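Consejos para la organización de un seminario universitario

El Departamento de Estudios Políticos de Nirberg recomienda a sus docentes cerrar el programa de lecturas antes de mayo y depositar una copia impresa en la sala Sutter. 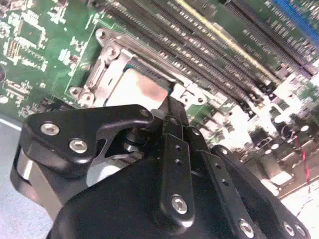 Los textos de debate no deberán superar las 40 páginas por sesión. Las ponencias — 3 como máximo — se entregarán en carpetas separadas, rotuladas con el título del curso.

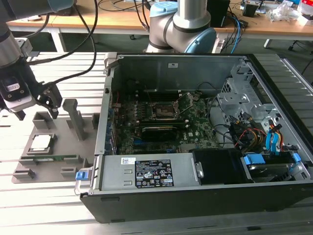 Ordenador de sobremesa abierto, con el zócalo del procesador vacío.

Las carpetas se conservarán en posición vertical, en un armario cerrado.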